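Chapter 4
Sorting What You Keep

I grew up in Brinimbridge, in a house where no piece of paper was ever thrown away. My grandmother had gas bills going back to 1924, tied up in kitchen string, and she could put her hand on any one of them in a minute or two. I can't find an email from last September. So before we get into filing systems, I want to talk about why hers worked and mine doesn't.

She only ever sorted by one thing, and that was who sent it. Dates didn't matter to her, and neither did subjects. Archivists call this keeping records by provenance - you'll meet the word again in Chapter 5 - and it's a lot older than my grandmother. 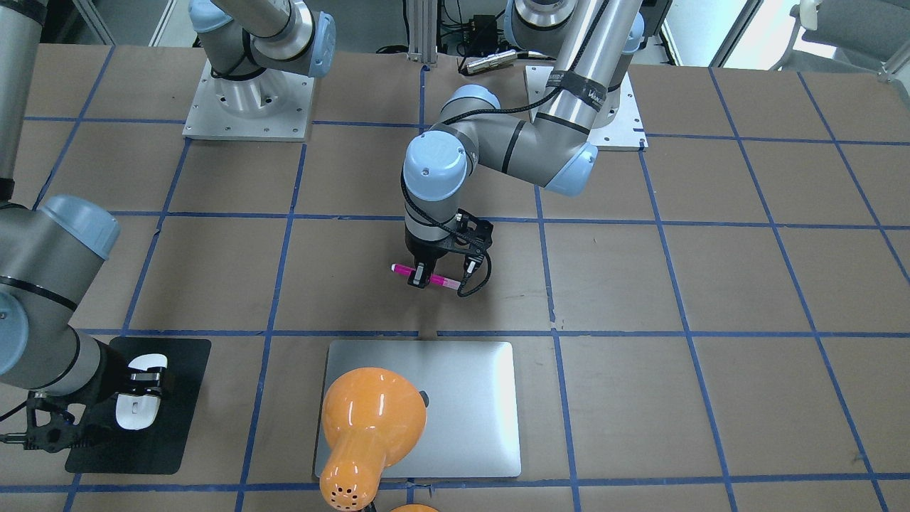

When I started at the Beddoe town archive, my boss Lowri Sayce handed me 2918 letters from a shipping office in Dokholm and told me to leave them in the order they came in. I thought she was joking! I spent a happy week putting them by date, and then another 34 days putting them back.
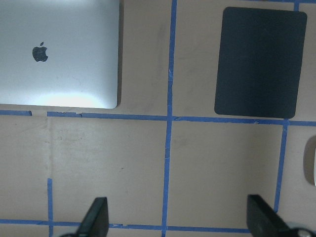
What I'd broken up were little bundles, each one a single argument between the office and a customer. Split up by date, the replies ended up miles from the complaints, and none of it made sense.

Keep those bundles in mind as you read the next section, where we look at original order and when it's okay to change it. Have a pencil handy, too - the first exercise asks you to sort your own desk drawer.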